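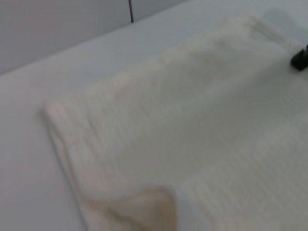
Gallardo Science Center, Textiles Department: Pages for Young Readers

How a Towel Works

A towel is a piece of cloth made to pick up water. The white towel on our table is folded, so one layer lies over another. Look for the darker band near the middle, where the layers overlap.

Most bath towels are made from terry cloth. Terry cloth is woven on a loom from three sets of yarn. The first set runs the length of the cloth and is called the ground warp. The second runs from side to side and is called the weft. The third is the pile warp. It is left slack during weaving, so it stands up in small loops.

The loops do most of the work. A flat cloth has only its two faces to touch the water. Loops add more surface, and there are small gaps between them. Water moves into the gaps and along the fibers. This movement is called capillary action.

Cotton is a common fiber for towels. It is made mostly of cellulose, a material that water sticks to easily.

What Is a Hem?

The cut edge of a woven cloth can come apart. To stop this, the edge is folded under and sewn down. The sewn fold is the hem. It is thicker than a single layer of the cloth, and you can feel the difference with your fingers.

Weighing the Water

Zulema Lagos of the Textiles Department weighed a dry towel on a kitchen scale. The scale read 310 grams. She soaked the towel in a basin, let it drip, squeezed it lightly and weighed it again. The second reading was 1,000 grams. Subtract the first number from the second:

1,000 - 310 = 690 grams of water

The towel was holding more than 2 times its own dry weight in water.

Try It

You need a small towel, a basin of water and a kitchen scale. Ask an adult before you start. Weigh the towel dry and write down the number. Soak it, let it drip over the basin, and weigh it again. Repeat with a flat cotton dishcloth. Divide the weight of the water by the dry weight for each cloth and compare the results.

Words to Know

Pile: the loops that stand up from a cloth.
Warp: yarns that run the length of the cloth.
Weft: yarns that run across the cloth.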